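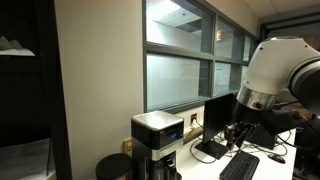 Desk-side coffee station

A desk-side coffee station (also called a desk brewer or, in older facilities manuals, a satellite pot) is a coffee maker kept on or next to a work surface in an office, apart from any kitchen or break room. It usually consists of a drip machine, a carafe, a supply of filters and a canister of ground coffee. The arrangement is common in small offices and laboratories. Many claims are made for it, chiefly by people who sell office furniture, and few of them have been tested.

Origins of the term

The phrase is often credited to the Jundville office survey, a study of 11 workplaces carried out for the office outfitter Lynch. The survey used "desk-side" for any brewer within arm's reach of a keyboard. Brendan Mulligan, who reviewed the survey's notes, found that the wording had been changed at least twice and that several of the machines counted as desk-side stood in corridors. Later writers have kept the term and mostly ignored the objection.

A competing story, repeated in trade brochures, holds that the desk-side station began as a wartime economy measure. No source for this has been produced.

Typical equipment

The drip coffee maker is the usual choice. It needs only an outlet, a filter and water, and it can be left to finish a pot without anyone standing over it. Most models have a digital clock on the front panel. The clock is meant for delayed brewing, a feature that manufacturers advertise heavily and that the Jundville respondents said they seldom used. Mulligan doubted even the word "seldom" and suggested "never" would have been closer.

Stainless steel trim is widely described as easier to keep clean. This depends on what is meant by clean. Brushed steel hides scratches fairly well but shows drips, and glossy black plastic shows dust, fingerprints and splashed coffee alike.
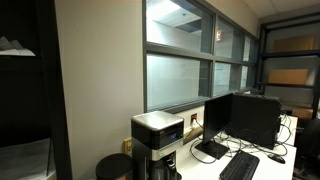
Vol. 4, p. 370

Placement

Guides to office layout give firm advice on where a brewer should stand, and the guides disagree. Lynch recommended the end of a desk nearest the wall outlet, with the cord kept short. The Bastivico handbook, a rival publication, called for a separate surface at all times and warned against any liquid on the same desk as a computer. The handbook offered no record of accidents to support the warning, though the advice itself is hard to fault.

In practice the outlet decides. Interior offices with long windows tend to have their outlets set low, under the ledge, and a coffee maker ends up wherever its cord will reach. Shelving often takes the remaining wall. The result is a corner in which papers, cables and coffee share a small space, an arrangement that appears in none of the recommended floor plans.

Frosted glass is sometimes said to make such corners feel more private and so to encourage longer coffee breaks. The claim goes back to a single paragraph in the Bastivico handbook and should be treated with caution.

Controls and labeling

Front-panel controls vary more than their functions do. A basic machine has a power button and a brew basket, and little else is needed. Larger models add a strip of buttons for the clock, the timer and the strength of the brew.
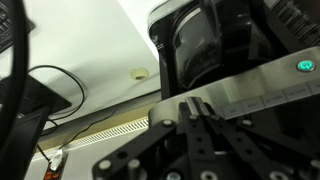 The labels on these buttons are a regular source of complaint. They are small, they are printed on a reflective surface, and they are usually read by someone who has not had coffee yet. An Erkutard buyers' circular argued that extra buttons gave the user "command over flavor." Liam Mac Giolla, replying in the same circular, brewed pots with the strength setting on and off and served them to his colleagues, who could not reliably tell them apart. The circular printed his letter but kept its recommendation. Neither side published the number of cups poured.

A lit power button is generally counted as a safety feature, as it shows at a glance that the machine is on. Whether people glance is another matter.

Use with a small refrigerator

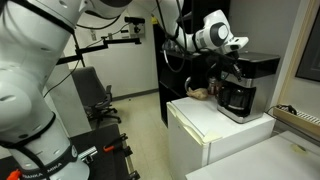

The stacked station is a later variant, and its advocates present it as a clear improvement: the milk is cold, the pot is off the desk, and the two appliances occupy the floor space of one. The space saved is easily overstated. A brewer set on the right half of a mini-fridge leaves only the left half free, and that half soon fills — a crumpled tan bag and a small brown container are enough to use up much of it. Heat is the other question. Carafe warmers give off some, and a few manuals advise against placing any warm appliance on a refrigerator, while others say nothing. Anyone planning a stacked station would do better to read the manual for the fridge than the brochure for the coffee maker.

Cost and supposed benefits

The figure most often quoted in favor of desk-side brewing is a saving of 805 dollars a year for a small office. It comes from a Lynch sales sheet and assumes that every cup brewed replaces one bought outside. It leaves out filters, descaling and the coffee poured down the sink at the end of the day. Mac Giolla called the figure "a price tag for somebody else's habits" — it has gone on being quoted regardless.

Claims about morale are weaker still. People who have a coffee maker nearby tend to say they like it, but the surveys did not ask the people at the next desk, who hear it gurgle.

See also

Break room
Drip brewing
Office refrigerator

Page last reviewed 18 Apr 2023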